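3. 연구 방법

3.1 연구 대상 및 자료

본 연구는 성인 돌봄 기관에서 접수된 학대·방임 의심 사례의 초기 선별 기록을 분석 대상으로 하였다. 자료는 Ekitby 지역과 Fleton 지역의 주간보호시설 및 재가서비스 제공기관에서 작성된 접수 기록 700건이며, 개인 식별 정보는 각 기관에서 삭제한 뒤 연구진에 전달되었다. 자료 추출은 8월에 시작하여 2022년 12월 22일에 종료하였다. 동일 이용자에 대하여 30일 이내에 재접수된 기록은 최초 접수와 하나의 사례로 통합하였고, 통합 이후의 기록을 분석 단위로 삼았다.

접수 기록은 구조화된 항목과 자유 서술란으로 구성된다. 구조화 항목에는 신고 경로, 의심 유형, 이용자의 거주 형태, 의사결정 능력에 관한 담당자의 1차 판단이 포함된다. 자유 서술란은 기관에 따라 분량 차이가 컸으며, Fleton 지역의 기록은 관찰 사실과 담당자의 해석이 한 문장 안에 혼재하는 경우가 많았다. 이에 따라 서술 내용을 관찰, 전언, 해석의 세 범주로 분리하는 사전 처리를 실시하였다. 전언에는 가족 또는 다른 종사자를 통해 전달된 진술을 포함하되, 이용자 본인의 진술은 별도 표지를 부여하여 구분하였다. 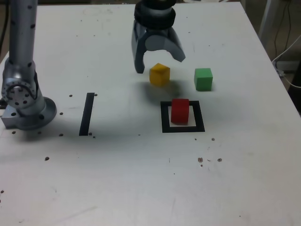
범주 분리는 문장 단위로 수행하였다. 한 문장에 두 개 이상의 범주가 포함된 경우에는 절 단위로 재분할하고, 재분할이 불가능한 경우에는 해석으로 분류하였다. 이 규칙은 담당자의 판단이 사실로 집계되는 오류를 줄이기 위한 것으로, 관찰 범주의 비율을 보수적으로 추정하게 하는 효과가 있다.

3.2 위험도 분류 기준

위험도는 Yap 선별표의 4단계 구분을 따랐다. 1단계는 추가 조치 없이 통상적 서비스 점검으로 처리되는 사례, 2단계는 기관 내부 협의가 필요한 사례, 3단계는 관할 행정기관에 통보해야 하는 사례, 4단계는 당일 분리 또는 긴급 보호가 요구되는 사례이다. 선별표 원안은 이용자의 의사를 참고 사항으로만 기재하도록 되어 있으나, 본 연구에서는 이를 독립 항목으로 분리하고 기재 여부와 내용을 각각 부호화하였다.

이용자가 개입을 원하지 않는다고 표명한 사례는 두 가지 조건에서 별도로 검토하였다. 첫째는 의사결정 능력이 있다고 판단되었음에도 개입이 진행된 경우이고, 둘째는 능력 판단이 보류된 상태에서 이용자의 거부가 수용된 경우이다. 전자에서는 제3자에 대한 위험 또는 강압의 징후가 기록되어 있는지를 확인하였고, 후자에서는 재평가 일정의 기재 여부를 확인하였다. 두 조건 모두에서 근거가 기재되지 않은 사례는 '근거 미상'으로 부호화하고 결측과 구분하였다.

3.3 부호화 절차 및 신뢰도

부호화는 사회복지 현장 경력이 있는 평정자 2인이 독립적으로 수행하였다. 본 부호화에 앞서 무작위로 추출한 100건을 대상으로 예비 부호화를 실시하고, 불일치 항목을 검토하여 지침을 개정하였다. 예비 부호화에서 불일치가 가장 빈번했던 항목은 방임과 자기방임의 구분이었다. 개정 지침에서는 돌봄 제공 책임이 문서로 확인되는 자가 있는 경우에 한하여 방임으로 부호화하고, 그 외에는 자기방임 또는 미분류로 처리하도록 하였다.

예비 부호화에 사용된 기록은 개정 지침에 따라 다시 부호화한 후 본 분석에 포함하였다. 평정자 간 일치도는 범주형 항목에 대해 카파 계수로, 위험도 단계에 대해 가중 카파 계수로 산출하였다. 합의에 이르지 못한 항목은 연구진 회의에서 최종 결정하되, 회의 이전의 원부호를 보존하여 민감도 분석에 활용하였다.

3.4 기록 관리 도구

부호화 자료의 입력과 변경 이력은 Randon 기록 관리 도구로 관리하였다. 각 사례에는 접수 기관과 무관한 일련번호를 부여하였으며, 평정자는 상대 평정자의 입력값을 열람할 수 없도록 하였다. 위험도 단계가 변경된 경우에는 변경 전후의 값과 사유가 함께 저장되며, 사유란이 비어 있으면 변경이 확정되지 않는다. 원자료와 부호화 자료는 서로 다른 저장소에 보관하고, 일련번호 대조표에 대한 접근 권한은 자료 관리 책임자에게만 부여하였다.

그림 1. 작업면 위의 로봇 팔 두 대와, 적색 정육면체 위에 놓인 황색 정육면체

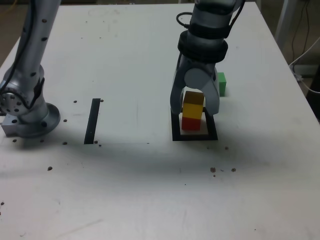 3.5 분석 방법

위험도 단계와 조치 유형의 관계는 순서형 로지스틱 회귀모형으로 분석하였다. 독립변수는 신고 경로, 의심 유형, 거주 형태, 이용자 의사의 기재 여부이며, 지역은 통제변수로 투입하였다. 기관 내 사례 간 상관을 고려하여 표준오차는 기관 단위로 군집 보정하였다. 결측값이 있는 사례는 주 분석에서 제외하고, 다중대체를 적용한 결과를 보조 분석으로 제시하였다.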